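Section 4. Setting Up Player Load Tracking in Teleo

Read this section before you hand out vests. The sales sheet makes it sound as if the system will tell you who is fit to start. It won't. It records how far and how fast a player moved, and it does that fairly well if the set-up is right. What you do with the numbers at the team meeting is your own business.

4.1 Before the first session

1. Charge all the pods overnight in the Tanura dock. The dock light goes green early. Leave the pods in until morning anyway.
2. Open Teleo on the sideline laptop and choose New Squad. You can load up to 39 players. Most clubs need far fewer.
3. Enter each player's shirt number, position and weight. Use the weight from your own scale, taken this month. The figure a player gives you in preseason is a hope.
4. Assign one pod to each player and keep it that way all season. Two pods will not give the same distance for the same run, so swapping them makes the trend line useless.

Note: The Import from Julleo button brings over names and numbers only. It does not bring over match history, whatever the pop-up says. Export your old matches to a spreadsheet first.

4.2 Marking the field

1. Walk to a corner flag with one pod switched on and held flat at chest height.
2. Press Mark Corner and stand still for 12 seconds.
3. Repeat at the other three corners, going the same way around.
4. Check the field length on screen against a tape measure. If they disagree, believe the tape and start over.

Caution: Do not mark the field from under a stand roof. The Wasilewska setting ("covered ground mode") is supposed to correct for this. In our tests it smoothed the map and made it look more trustworthy without making it more accurate. Leave it off unless your whole field is under cover.

4.3 Sprint and load limits

Teleo arrives with a weekly sprint limit of 300 meters for every position. A center back and a winger do not have the same week, so treat this as a placeholder.

1. Record four full weeks of training and matches before changing anything.
2. Open Limits, then By Position.
3. Set each limit from your own squad's median. Leave out goalkeepers, whose dives are sometimes logged as sprints.
4. Save, then restart the program. Limits changed without a restart are shown but not applied.

Note: The "injury risk" score is off by default and we suggest you leave it off. It is built from load alone. It knows nothing about an old hamstring, a bad night's sleep or a late tackle. A low score is no reason to play anyone.

4.4 Match day

1. Switch pods on outdoors, before the warm-up.
2. Tap Start at kickoff. Auto Start reacts to movement and may begin your match in the middle of a passing drill.
3. At each substitution, tap the player leaving, then the player coming on.
4. Tap Stop at the final whistle, and only then collect the vests.

If the screen shows code 328, the laptop has lost one or more pods. The data is still on the pod and will load when docked. Do not tap Rebuild Session, which fills the gap with estimates and does not label them afterward.
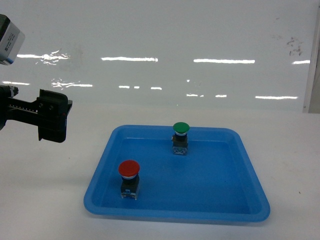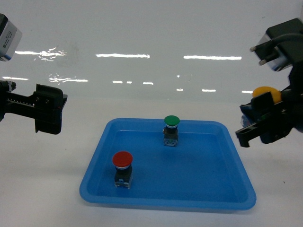

Green and red push buttons in a blue tray.

4.5 After the match

Dock the pods, wait for the sync to finish, and read the distance totals first. If a substitute who came on late has outrun your fullbacks, check the taps in step 3 before you praise anyone.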